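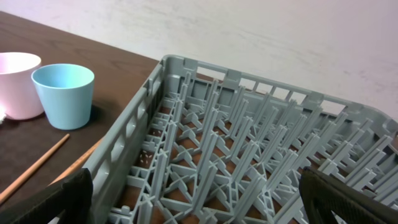 Flosska: notes on drying racks and the things that are put to dry

README, version 5

What is inside

Flosska is a table of 3,645 short notes about washed dishes in home kitchens. One row is one object at one moment: a cup, a plate, a lid, a spoon. The row says what the object is, what it is made of, where it was standing or lying when the note was made, and which sort of rack was near it. The notes come from 80 households in two towns, Desmont and Trindade, and they were written by the people who live there, in their own words, on a paper form. Afterwards the forms were typed and put in order by me.

I began this work for a practical purpose. The shop Skatwood, which sells household goods in Desmont, wanted to understand why customers bring back dish racks that have no defect. The rack is good, they say, but it does not fit. We asked what does not fit and received very different answers. For one person the pegs are too close for deep bowls, for another the cups fall over between them, for a third the rack takes the whole table. So we made a form. The shop used the first part of the answers and then lost its interest, and I continued.

Files

flosska_items.csv
The main table, one row per object.

flosska_racks.csv
One row per rack, with its material, colour, the type of interior and the surface on which it stands.

flosska_words.csv
The list of words that people used for the same thing, with the word I have chosen for the table. Please read it before you search for anything. A "drainer", a "dish rack", a "dryer" and a "plate stand" may be the same object in four kitchens.

form_blank.txt
The text of the paper form, as it was given to the households.

changes.txt
What is different between the versions.

All files are in UTF-8, with comma as separator. Text fields are in double quotation marks. The first line has the column names.

Columns of flosska_items.csv

item_id: a number for the row. The numbers have gaps where rows were taken away, and I did not close the gaps.

house_id: a code for the household. It starts with D or T for the town. The code says nothing else.

object: the chosen word for the object, for example cup, mug, plate, bowl, lid, fork, chopstick, strainer.

material: plastic, glass, ceramic, metal, wood, mixed, unknown. If the household wrote "melamine" it is put under plastic, and the original word stays in the column note.

colour: one everyday colour word, with "light" or "dark" in front if the household wrote so. Two cups of the same set in pink and blue are two rows, and they have the same value in set_id.

set_id: filled only if the household said that the things belong together. I did not guess this from the shape.

place: in_rack, beside_rack, on_cloth, on_bare_surface, on_hook, in_sink, other.

position: upright, upside_down, on_side, leaning, flat. For cutlery and sticks usually flat or leaning.

stage: before_wash, after_wash, unclear. See the section below, it is the most difficult column.

rack_id: connects to flosska_racks.csv. Empty if there was no rack in the kitchen.

note: free text from the form, corrected only for spelling.

Columns of flosska_racks.csv

rack_id, material, colour, interior, tray, surface, wall_near.

The column interior has the values pegs, slots, wire_grid, open and mixed. "Pegs" means separate upright fingers between which the plates are put. "Slots" means bars or ribs that go from one side to the other. People mixed these two words very often, and for this reason the second form had a small drawing of each.

The column surface says what is below the rack: wood, stone, metal, tile, plastic, cloth. We had expected nearly always the worktop beside the sink. In truth many racks stand on an ordinary table, some of them quite far from the tap, and a wooden table is common among them. If you study water damage to furniture, this column is maybe the most useful one.

The column wall_near is yes if there is a wall directly behind the rack or behind its table. It was added because several households complained of marks on the paint.

How the notes were made

Each household received a small block of forms and was asked to fill one page at a moment of their own choice, in the morning, after lunch or in the evening. They should look at the rack and the area beside it and write down everything they saw, also the things that are in the wrong place. The last request was important to me. In the first try, people tidied up before they wrote, and all the kitchens looked the same on paper.

We asked to include the area up to one arm's length from the rack. A cup that stands on the table next to the rack is therefore in the data, and so is a wooden stick or a spoon that lies in front of it. A cup in the cupboard is outside.

Small things that do not belong to the dishes (a piece of cotton wool, a hair band, a toy, a button) have the value "other" in the column object, and their real name is in the note. Some users told me that these rows are a nuisance. I prefer to keep them. They are simple to filter out, and a kitchen table in daily use does have such things on it.

The forms were collected until October. After this I typed them during the winter, which explains why some notes speak about summer fruit and the version has a later spring date in changes.txt.

About the column stage

An empty cup beside a rack can be a clean cup that waits for its cupboard, or a used cup that waits for the water. From the look one often cannot know it. The household knows, and on the form there was a box for it, but the box was left empty on many pages. All those rows have the value unclear. I beg you not to repair this with a rule such as "upright means used, upside down means washed". I tested this rule on the rows where the answer is known. For glasses it is acceptable. For plastic cups it is poor, especially in families with small children, where light cups are put upright everywhere and at every stage.

Things which users should know

The data has many more cups than plates. Partly this is real life, and partly it is the effect of the evening pages, when people note what they drank from.

Long thin objects are difficult. Chopsticks, skewers, wooden dowels and the handles of old brushes were all called "stick" by one person or another. If the household did not explain its use, I wrote object = stick and material = wood and stopped there.

Colours are weak. What is "sky blue" in one house is "aqua" in the next, and grey racks were called silver when they are plastic and grey when they are metal. For the racks I asked a second time about the material, so this column can be trusted more than the colour.

Set membership is too low. Cups of the same form in different colours are often bought as one packet, but after a few years the family does not remember it.

There are no measurements. The first form asked for the length of the rack in centimetres, and the answers were measured once with the tray, once without it, once with the cutlery box hanging outside. I have removed them all.

The two towns are small and not far from each other. Almost no household in the table has a dishwasher. Please do not write that the data shows how people in general dry their dishes.

Good uses

Checking whether a word list for kitchen objects is complete. Practising joins and simple cleaning with students, for which the free text is very thankful material. Thinking about the shape of racks, for example how often cups are left outside although there is a rack near. Writing instructions for tidying that begin from the real table.

Less good uses

Any judgement about cleanliness. The form did not ask for it and the households took part in good faith.

Privacy

Names and addresses were on a separate sheet and were never typed. In the notes I replaced names of children and pets by "child" and "cat" or "dog". If you find one that I missed, please write to me with the item_id only.

Changes in this version

Some 1,000 rows received a better value in the column position, after I read the notes again. Before, "standing" was always typed as upright, but several households write "standing on its head", and this is upside_down. The value on_hook is new and was before in other. The duplicate pages of one house in Trindade have been removed. The file of racks has now the column tray.

Licence and citation

The tables and the blank form may be used, copied and changed, also for commercial work, if the source is mentioned. Please cite as: Flosska, notes on drying racks, version 5.

Corrections are welcome, most of all for flosska_words.csv. Send the word, the town or region where it is used, and one short sentence in which a person would say it.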